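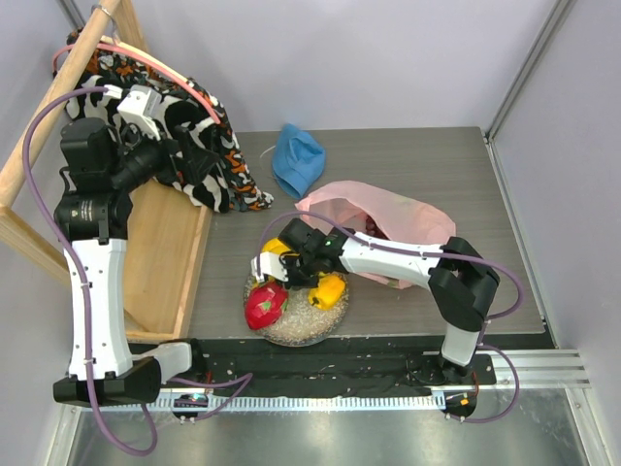
Figure 3. Plate, produce and pink bag on the gray tabletop.

3.2 Sorting produce onto a plate
Our group claimed that a plate makes a better sorting spot than a bag. I am not convinced. Hammad Mirani ran 29 trials in March, and the plate came out ahead by 2 – hardly a gap worth a chapter. The yellow pepper also has a stem, so it may have skewed the scores. We never tried a bowl. Until someone does, I would treat the plate result as a guess with a table attached.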